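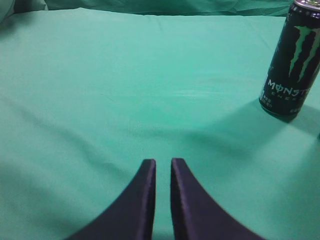
The Heywood table cloth is a plain cloth in one color for people who need a calm surface under their things. You can use it for work, for small market tables, for taking pictures of what you sell, or only because the table at home is old and you don't want to look at it. The color name in our list is Mint 35. Depending on the light it goes from soft turquoise to a paler, whitish green, and in the folds it becomes darker. A black drink can stands out on it very clearly, even the jagged light green lines of the Monster claw, so a dark product will not get lost. Some creases stay visible when the cloth is only laid down by hand. If you like it fully flat, please read the part about ironing.

What you receive

One cloth, folded, in a paper sleeve. Clips are sold separately (see Colell clips, lower on this page). The sleeve has a small card with the washing signs. Please keep this card, the signs are not printed on the cloth itself.

Sizes

Small — for a side table or a box on the floor
Medium — for a desk or a table for four people
Large — for a long table, or for a medium table when you want the cloth to stand up behind as a background

Many customers ask which size they should take for product pictures. We advise Large. You put the front part on the table and pull the rest up at the back, over a chair or a shelf. When it hangs loosely you will get folds at the back, and some people like this look very much. When you want a smooth background, you must stretch it with clips at both corners. With Medium there is usually not enough cloth left for the back side, and then the wall comes into the picture.

Please measure your table before you order. We had several returns in August from customers who measured only the length and forgot how much should hang down.

Material

The Heywood is a woven polyester cloth with a smooth face. It is not waterproof. A small spill can be wiped if you are fast, but coffee that stays overnight will leave a mark. Under strong lamps the smooth face gives a pale reflection in the middle of the table. For daily use it does not matter. If it disturbs you in pictures, move the lamp to the side or hang a thin white paper in front of it. The Vedari cloth, which we also sell, has a rougher face and reflects less, but it collects hair and dust more easily and it takes longer to dry.

Washing and ironing

Wash warm, with similar colors. The first wash should be alone. Don't use bleach. Hang it over a line while it is still wet and pull the edges straight, this already removes half of the ironing.

Iron on low heat from the back side. A long crease across the middle comes from the way we fold it for shipping, and it needs two or three passes. You can put a damp towel between the iron and the cloth. To keep it flat afterwards, roll it on a cardboard tube instead of folding. Tubes from wrapping paper are too thin for Large, better ask in a fabric shop, they often throw the big ones away.

Colors in stock

Mint 35 — all sizes
Sand — Small and Large
Slate — Medium only, new delivery expected
Brick — sold out, we don't know yet if it will come again

The colors can look different on your screen. If the exact tone is important for you, order the sample card first. It has 13 pieces of cloth from the Heywood and Vedari lines, and the price is taken off from your next order.

Colell clips

Simple spring clips with rubber ends, sold in pairs. They fit a table top of usual thickness. For glass tables please put a piece of felt between — the rubber holds well, but it can leave a gray line on glass.

Business orders

For schools, markets and studios we can cut to a special length. The smallest special order is five cloths. Clullix keeps a stock of 3000 meters in Mint, so this color goes out faster than the others. For special orders write to Tia Oakley and give the article number HW-323, the length and the number of pieces. She answers on working days, and in the busy weeks before the holidays it may take one day longer.

Returns

You can send back an unused cloth in its sleeve. Cloths that were cut to a special length cannot be returned.

Price list valid from December 2019.

Search products Enter keyword Go

Contact | Shipping | © Clullix Home Textiles | Back to top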